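I get a lot of mail about my bird walks and prints, and the same questions keep coming around, so I finally sat down with coffee and typed up some answers. – Lovely Tan

### Do I need a fancy camera to come on a walk?

Nope! Bring whatever you have. A few of my regulars carry nothing but binoculars, and one of the best heron pictures I've seen from the marsh was taken on a phone held up to a spotting scope (I'm still jealous).

### What time do you start?

Tuesday walks leave the Munholm boat ramp at 6:30 a.m. I know, I know. But the warblers are loud at that hour and the parking lot is empty.

### Which lens do you use?

Mostly a long zoom, and a beat-up macro for feathers and nests I find on the ground. I photograph those and leave them where they are, please do the same – there are laws about collecting them. 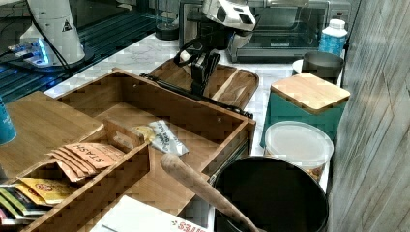
Munholm, November

### Are you still going out now that it's cold?

Yes! The ducks are coming in and I'd be silly to miss them. Buffleheads showed up on Usell Pond last week, plus a raft of ruddy ducks way out in the middle where my lens can't do much for them. Wear more socks than you think you need.

### Can I buy a print of the kingfisher?

You can. It's print number 415 in my list, and it comes in 2 sizes, matte only. I tried glossy once and every window in the house showed up in it. Email me the number and your zip code and I'll write back with shipping.

### How many pictures do you take in a day?

Too many. My worst was 4000 in one weekend of terns diving, and I kept 24. Sorting them took me longer than the trip did.

### Will you tell me where the owls are?

Sorry, no. I don't share roosts, even with friends, and I don't use recorded calls to bring them out. If we happen on one during a walk, we stay back, keep quiet and move along after a few minutes.

### Can I bring my dog?

Not on the bird walks, but I'd love to meet your dog in the parking lot afterward.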